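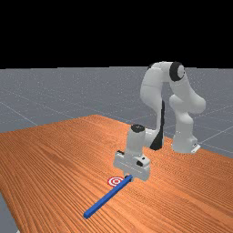
2.4 Planning the cell before you place an order

Complete this section before requesting a quote. The Korholm planning sheet follows the same order. The simulator is included with the planning license and needs no hardware.

1. Build the cell in the simulator. Place the arm, the table and the part. Use the default floor grid for the first layout.

2. Enter the length and cross section of the longest part you intend to handle. For bars and rods, also enter the grip point. A bar gripped near one end puts more load on the wrist than the same bar gripped at the middle.

3. Place a target marker on the tabletop where the part must go. Run the move at 50 percent speed and save the log.

4. Repeat the run 40 times with the part start position varied. Enter the number of failed runs on line 6 of the planning sheet.

5. Select the gripper. The standard parallel gripper is in the base price. Long fingers, soft pads and force sensing are priced separately.

6. Add the items outside the arm quote: table, floor anchors, guarding, electrical work, operator training and one set of spare fingers.

Note: The simulator treats the table as rigid. A light table will move under a real arm. Budget for a braced table or a floor-mounted stand.

Caution: Do not size the arm from part weight alone. Check the wrist torque figure in the log against the limit in the arm data sheet.

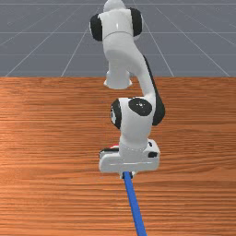 Branwen Lloyd wrote in to say that her shop at Flosside had priced the arm and gripper correctly and left out the guarding, and that the missing line came to 688 dollars on a second purchase order. She asked for the guarding line to be moved ahead of training on the sheet, and the current revision has it there.

7. Set the contingency. Use a higher figure if any part on the list has not been run in the simulator.

8. Attach the saved logs and the completed sheet to the quote request. Requests without logs are returned.

Note: Quotes are held until the end of December. After that date, submit the sheet again with current prices. The logs can be reused if the part list and table height are unchanged.

Continue with section 2.5, Power and floor requirements.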